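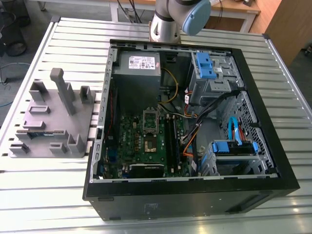 Can I show a film from a disc I bought for myself? You'll need a screening licence first, even if it's a free night for your mates at the village hall.

I run ours on the Ferkine projector, and this is how I set it up.

3. Put the projector on the back table and plug in the sound lead before you switch on. I forget this every February!

4. Pick "Cinema" from the menu (the "Vivid" setting turns every desert orange).
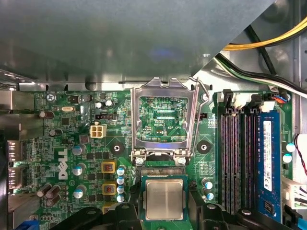
Then play a dark bit of the film, a night ride or a saloon, and nudge the brightness until you can make out the hats.

Caution: don't look into the lens, and let the fan run for 60 seconds before you pull the plug.
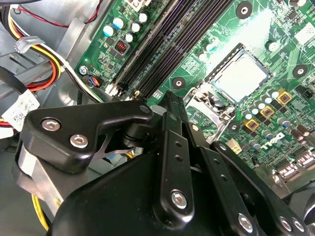
5. Turn on the subtitles and check them from the back row.

We use cookies to remember your settings. Accept | Manage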